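Progress report to the Jernon Fund: small molecules against kinase resistance in leukemia cells
Second period, prepared by Kenza Bouzid

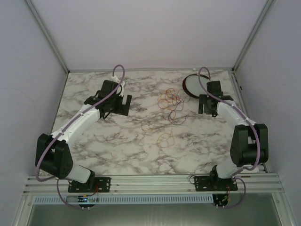
The work in this period followed the plan that we agreed with the Fund in March, with one change in the order of the tasks. We moved the solubility study forward, before the cell tests, after the first compounds came out of solution in the culture medium. I explained this change by letter at that time and I repeat it here so that the report is complete.

1. Synthesis

We prepared 18 new compounds of the second series. All of them keep the same central ring system as the first series, and they differ in the side chain and in the position of one nitrogen. The yields were acceptable for most of them. Two compounds could not be purified to the level which we require for biological testing, and we have put them aside. We do not plan to repeat them, as their closest neighbors in the series gave weak results in the enzyme test.

The last step of the synthesis is still slow. It needs a night at low temperature and then a column, and the column is where we lose material. Our partner Zastus has suggested a crystallization in place of the column. We tried it on a small amount in June and the crystals had good purity, but the recovered quantity was less than with the column. We will try again with a different solvent before we decide.

2. Enzyme tests

The tests of inhibition were done with the normal kinase and with the mutant form that makes patients resistant to treatment. For the best compound of the second series, the concentration needed for half inhibition of the mutant enzyme was 40 nM. In the first series no compound went below the micromolar range on this mutant, so this is the result that I would like the reviewers to look at first.

I must also report a weak point. The same compound inhibits the normal enzyme nearly as strongly. In the application we wrote that we hoped for a preference for the mutant, and we do not have it yet. The model made by our colleagues at Shawky shows a small pocket beside the mutated residue which the present side chain does not reach. A longer chain may reach it, and three such compounds are now in preparation.

3. Solubility and stability

Solubility was the main difficulty of the first period. The new side chain with a basic amine has improved it clearly, and the best compound now stays in solution in culture medium for the full duration of a cell test. Stability in mouse plasma is good. Stability with liver microsomes is only moderate – the amine loses its methyl group, and we have identified this product by mass spectrometry.

4. Cell tests

The cell work started later than planned, for the reason given above. Up to now we have results on two leukemia cell lines, one sensitive and one resistant to the standard drug. Growth was reduced in both. The resistant line needed a higher dose than we expected from the enzyme result, and we think that poor entry into the cell is the most probable explanation. A permeability measurement has been ordered from Nuketti and we should receive the data in July.

The Western blots for the phosphorylated form of the kinase are not included in this report. The first antibody lot gave a strong background and I do not trust these images. A new lot has arrived and the blots will be repeated by our doctoral student.

5. Budget and staff

Spending on chemicals was above the plan and spending on travel was below it. The total is within the limit for the period. I ask for permission to move the unused travel money to consumables; the form is attached as Annex B. There was no change in the staff paid by the grant.

6. Plan for the next period

– finish the three compounds with the longer side chain and test them on both forms of the enzyme
– replace the methyl group on the amine, to slow down the metabolism
– repeat the blots and complete the cell tests with a healthy blood cell control
– decide on the purification method for the last step
– prepare a first manuscript on the chemistry, without the cell data

The spectra and the purity reports of all tested compounds are in Annex A. The raw data of the enzyme tests can be sent on request.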